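Running a low-protein kitchen without losing your mind
By Drita Krasniqi

Our son has PKU, so for as long as he's been eating solids I've known the protein content of a potato better than my own phone number. The clinic gives you the numbers. What follows is the housekeeping, which I had to work out with flour on my elbows. Your own dietitian outranks me on everything.

Scales first. Buy digital ones that read to a single gram, with a tare button you can hit with a knuckle. Mine are Fokoswood, they cost $24 and they have outlived two kettles. Keep spare batteries in the same drawer, taped to something large, or they'll migrate to the remote control. Weigh food the way your food list has it. If the list says cooked, weigh it cooked.
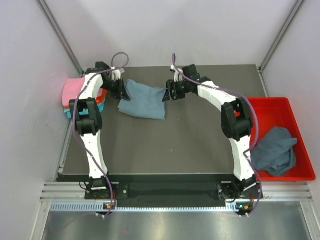

Photo: Kaja Uibo

Give the low-protein flour its own tub, its own scoop and a label big enough to insult visitors. We use Zastero, and it looks exactly like ordinary plain flour until you try to knead it, at which point it behaves like wet plaster. My mother-in-law once made a tray of scones from the wrong tub. They were lovely scones and he couldn't have a single one.

Don't try to knead it, by the way. Treat the dough as a thick batter, spread it in a lined tin with a wet spatula and leave it alone. Slice the loaf once it's completely cold and freeze it with baking paper between the slices. It goes stale by teatime otherwise, and at that price you'll take it personally.

Write the protein per serve on the lid of anything you freeze. Masking tape and a permanent marker will do. "Orange stuff, May" was my entire system for a while and I don't recommend it. I ended up throwing out a tub of perfectly good pumpkin curry, or possibly soup.

Formula stains. It also smells, and it gets into shaker lids in ways that defy physics. Rinse the shaker in cold water the minute it's empty, take the seal out with a teaspoon handle, then wash in hot. Bicarb and warm water overnight will shift most of the smell.

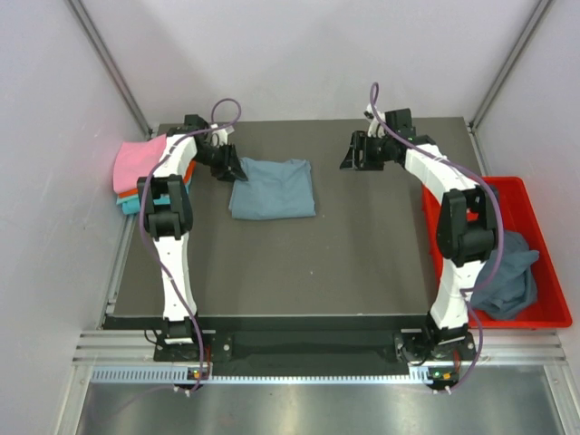

School shirts get the same treatment: cold water first, soap second, and check the collar before it goes anywhere near the dryer. Heat sets it, and then you own a beige shirt.

Read the sweetener line on every label, including the ones you read last month. Aspartame is listed as 951 here, and it turns up in cordial, chewing gum and the odd children's medicine. Shirley Cropper from our parents' group keeps a magnifying glass on a string by the pantry, and I laughed at her until I turned forty.

For parties, send a plate and keep a twin of it at home in the freezer. Cupcakes travel well in a muffin tin with foil over the top. Ring the other parents beforehand and keep it short. "He can't have it, but he's brought his own" covers most of what they need, and saves you the enzyme talk beside the jumping castle.

Last one: keep a day's formula in the car bag and rotate it when the clocks change. Check the date on the tin while you're there. Mine has a fine coating of sultanas, and I've stopped asking.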